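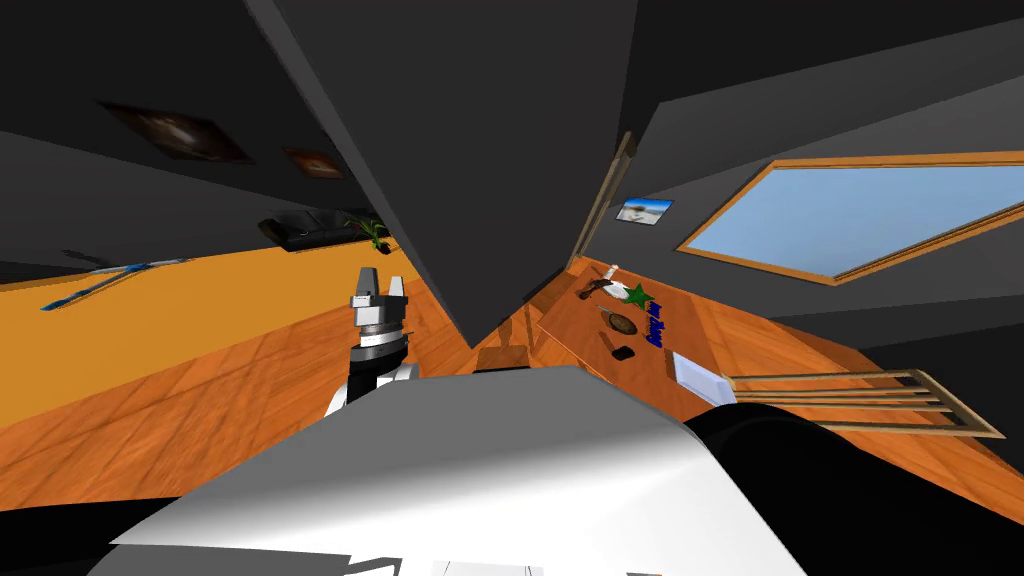 Chapter 13
Angles All Around Us

Get a pencil and a scrap of paper, because you'll want both! An angle is what you get when two lines start from the same point and head off in different directions. The point is called the vertex. How far apart the lines open is the size of the angle, and we measure it in degrees.

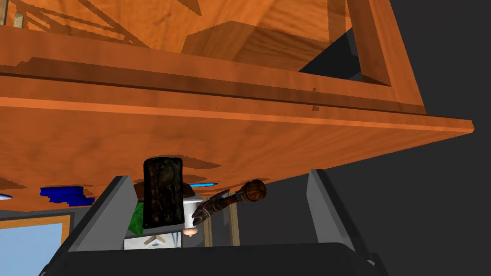 Figure 13.1 A sharp corner on a wooden cabinet or shelf, seen from below.

Carpenters in the hill town of Cordale were cutting good roof angles long before anyone there owned a protractor. Aravind Subramaniam, who grew up in Cordale, learned to fold a sheet of paper into a perfect 60 degree corner. Try it with a square sheet. (It took us several tries, and it was great fun when it finally worked.)

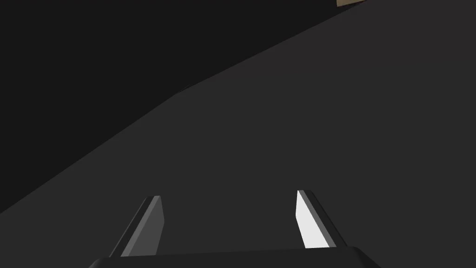

Figure 13.2 A long edge with a very slight bend. Is the angle there close to 180 degrees?

A straight line makes an angle of 180 degrees. Bend it even a tiny bit and you have two new angles, one on each side of the line, and together they always add up to 360.

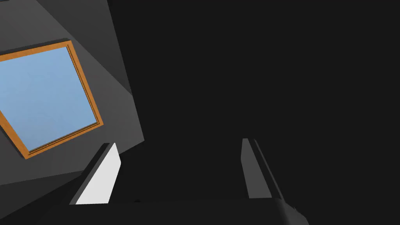
Figure 13.3 A tilted view of a window frame.

In Section 13.1 you will name angles by size: acute, right, obtuse, and straight. Keep your folded corner, you'll need it for the Arumugam Bridge project.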